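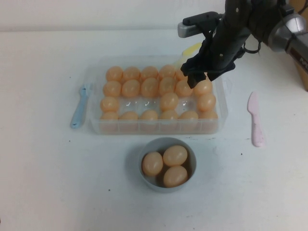 Tray-filling setup on the test table, with the small gray bowl in front of the tray.

Dranent Handling Pilot: Progress Report to the Farnon Fund
Prepared by Chak-lun Tu
November 5, 2025

Where we are

This report covers the second part of the grant, and mostly deals with equipment: what we have bought, what we have put off, and what we would like to change in the budget before the next payment in March. The technical results will come in a separate note.

The arm and its gripper are installed and in daily use. Current work is on placing egg-shaped items into molded plastic trays. We chose this task because it is close to what Listach asked for in their letter of support, and because the materials are cheap. The bench work is done with peach-colored eggs, a clear tray and a bowl. Plastic cutlery is also on the table at present, a light blue fork and a pale pink knife.

Spending so far

The fixed camera mount, the wrist camera and the table are all paid for and came in under the figures in the original plan. The gripper covering did not. We had budgeted for one covering for the whole grant and have now ordered two more. Each costs $200 from Shibata, including shipping. They are black, which helps keep reflections off the wrist camera image, and we would buy the same ones again.

Trays and eggs were put down as "sundries" in the first budget with no amount against them. That was my mistake. We have spent $729 on them to date, including trays in shapes we no longer use. I have moved this to its own line so it can be tracked.

Delivery times have been a bigger problem than prices. The spare finger set was quoted at 8 weeks and took 14. During that time we kept the arm at low speed to avoid damage, and the faster runs planned for the summer were moved back.

What the close work needs

Most of the remaining difficulty is in the last part of the placement, when the fingers come down between eggs that are already in the tray. An empty cup in a full area leaves very little space on any side. The cups are also clear, and bright reflections on the plastic show up in the wrist view together with any specks or smudges on the tray.

We looked at three ways to deal with this. A narrower finger set is the simplest and can be fitted here. Softer overhead lighting would help with the reflections and can be bought locally. A depth sensor at the wrist would cost the most and would mean redoing the cable run, so I suggest leaving it out of this grant.

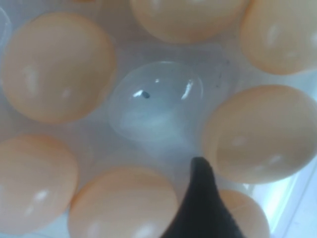 Requested budget changes

1. Move the unspent part of the camera line to fingers and coverings.
2. Add a small line for lighting over the table.
3. Keep the trays and eggs line open through March at the current rate of spending.
4. Drop the second table. We have not needed it.

None of these changes raises the total. If the fund agrees, I will order the narrow fingers first, given the last delivery. Quotes are ready and can be sent the same day.

Please reply to items 1 and 2 first. Items 3 and 4 can wait for the next call.

Contact | © Dranent | Back to top
We use cookies to keep this site working. Accept | Settings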